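4. Planning the Equipment Budget

4.1 Why we report this at all

Papers on two-arm manipulation usually list their hardware in a line or two and move on. We think the buying decisions deserve a section of their own. When our group began planning the sorting station in May, we searched for a worked budget from a lab of similar size and found very little that we could use. Arm prices are easy to get. What a second arm does to the rest of the order is much harder to find out, and it turned out to be the most interesting part of the whole exercise for us.

The plan described below was drawn up by Ismail Slaoui and reviewed by Adwoa Eshun, who had already equipped the Stunham teaching lab and kept every invoice from that project. We are delighted that she did! Those records let us check our guesses against real orders, line by line, before any money was committed.

4.2 Arms, grippers and spares

We asked for quotes from three suppliers: Vavo, Cetgate and Alhassan. Each was sent the same request, for two arms with matching grippers, mounting hardware, cables, a controller for each arm and a set of spare fingers. Only Cetgate answered with a price for every item. Vavo's arms were cheaper, but its quote left out the mounts, and Alhassan offered a very good service plan with a longer wait for delivery.

We had expected the arms to decide the matter. In practice the small parts did. Gripper fingers wear, cables get pulled at the joints, and a station waiting on a part is a station that trains no policies and supports no students. We therefore set up a separate line for wear parts and filled it on the first day. The line covers 13 items, most of them cheap, and it has been the easiest part of the budget to defend.

Cable length was a detail we nearly missed. A cable that fits well with the arm at rest can be too short at full reach, so we now ask for enough slack to leave open loops above the housing. The extra length costs little at the time of order and a good deal more as a replacement.

4.3 Test objects and containers

The tasks we planned around are simple ones, built from picking up small objects and moving them in and out of a container. Toy fruit is wonderful for this. It is light, comes in a good mix of shapes, and can be replaced from any toy store. Figure 3 shows the two-arm station with toy fruit and a clear bin.
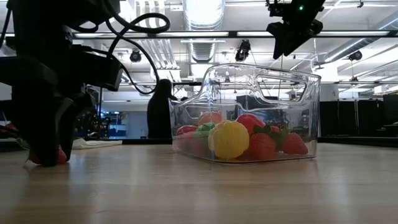
Figure 3. Two-arm station with a red object held in the left gripper and toy fruit in a transparent bin.

Containers took more thought than we had given them in the first draft. Clear plastic is harder for depth sensing than a solid color, and we wanted that difficulty in our tests. We also wanted an easy case for comparison, so the plan pays for both clear and opaque bins in the same size. Adwoa Eshun suggested buying 5 of each at once, after the Stunham lab reordered a bin and received one with a slightly different rim. We followed her advice and would do so again.

The full set of objects and containers sits under a single cap of 1000 dollars. Setting a cap, with no itemized list beneath it, gave students the freedom to try new objects without a purchase request for each one. It has made them far more inventive, and we warmly recommend it to other groups.

4.4 The room

Tables, lighting and power are easy to leave out of a robot budget when the room already has them. We suggest pricing them anyway. Overhead light leaves bright highlights on a glossy tabletop and pale streaks along the rim of a clear bin, and a lab that wants to control such effects will need matte surfaces or diffusers. We put both on the list as optional items, to be bought only if early trials showed a need.

Floor space belongs in the plan too. Two arms sharing a table need clear access from more than one side for service work, and our first layout allowed for only one. Moving the station on paper was free, and we are very glad we caught it at that stage.

4.5 Timing of orders

Orders were placed in two rounds. The first held the arms, grippers, controllers and wear parts, and the second held everything that depended on their final dimensions, including the mounts for extra sensors. Splitting the order added one more delivery charge. It also saved us from buying brackets for a layout that we later changed, and the money left over went straight into the object fund.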